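Order in the Remote Drawer

By Niamh Cullinane
6/10/25

Most living rooms acquire remote controls faster than they lose appliances. The television goes to the tip and its handset stays behind, batteries in place, under the sofa cushions or in a bowl with the door keys. When Wendwood, the storage maker, surveyed 427 households in August, 48 of them had at least one handset that matched nothing in the house.

Sorting them is a short job, provided it is done on a clear, flat surface with good overhead light. A white surface is best. Dark handsets show up well against it, and so do the small parts that tend to travel with them: battery covers, springs, screws.

Gather every handset in the house before testing any. Keep them in one group to the left and bring them out singly, so that a tested remote never goes back among the untested ones. Small devices that turn up in the same drawer can wait beside the group until the handsets are finished.

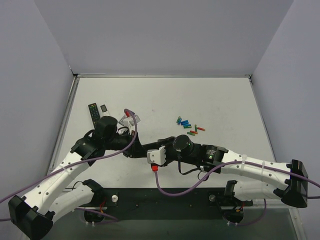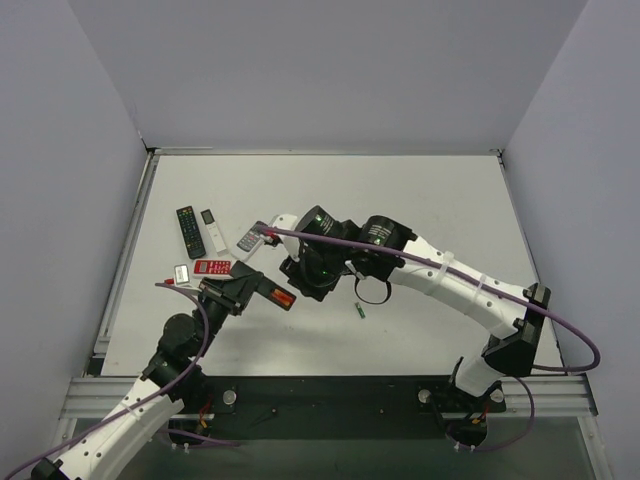 Testing comes next. Fit fresh cells and check the contacts for white or green deposits, which mean that an old battery has leaked. Light deposits come off with a cotton bud and a little white vinegar. Let the compartment dry fully before closing it. An infrared handset can then be checked with a phone camera: point the emitter at the lens, press a button and look for a pale flicker on the screen. Some phones filter infrared on the rear camera, so try the front one as well.

Handsets that work but have no appliance should have their cells removed and be taken to a recycling point. For the ones that stay, storage matters less than labelling. The Selteck tray, code 2429, has upright slots 17 centimetres deep and takes most television remotes without tipping. Utudano sells a felt pocket that hangs over a sofa arm. It is neater, though the buttons can be pressed through the cloth.

Ó Dubhghaill's paper labels are the cheapest fix of all. Write the appliance and the cell size on one, and stick it inside the battery cover.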